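Morgate returns in May, and yes, he is still in the lighthouse

Urow Pictures has confirmed that Morgate, the slow-burning coastal mystery that viewers have variously called "hypnotic", "damp" and "still on?", will come back for a second series in May. There will be 6 episodes. The first series had 10, and the company has read the letters.

All 211 of them, in fact. They were answered personally by series creator Jocelyn Dhillon, who says the experience was educational.

"People told us they'd watched the whole thing in one weekend and hadn't enjoyed a minute of it," said Dhillon. "I wrote back to thank them for their loyalty. Several asked who killed the harbourmaster. So did our accountant. We do answer that this time, in episode two, and then we have to think of something else to do."

Ionuț Stanciu is back as Inspector Peda, a detective who solved nothing in series one but looked out to sea with great conviction. His new case begins when a retired ferry captain, played by Gunārs Venckus, walks into the station and confesses to a crime that hasn't happened yet. Peda, being Peda, sends him home and puts the kettle on. 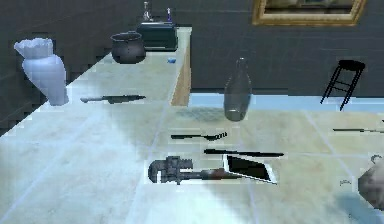
Director Murray Perron has taken over the whole run and promises a brisker pace. The longest silence in the new scripts lasts 26 seconds – the old record, set in the series one finale, was 158, and led a number of viewers to restart their broadband.

"I'm fond of a pause," said Perron. "I just think somebody ought to come in at the end of it."

Music is again by Murray Li, who has been allowed a second cello. The two Murrays would like it known that they are different people, and that they've been getting each other's post.

The first two episodes will be shown at 7.30 pm at a preview screening for 500 ticket holders, followed by questions from the audience. Questions about the lighthouse will be taken last.

Series one remains available to stream in full. A four-minute recap is also available, and Urow Pictures is told it leaves out very little.

Press enquiries, interview requests and preview links: the Morgate press desk, Urow Pictures.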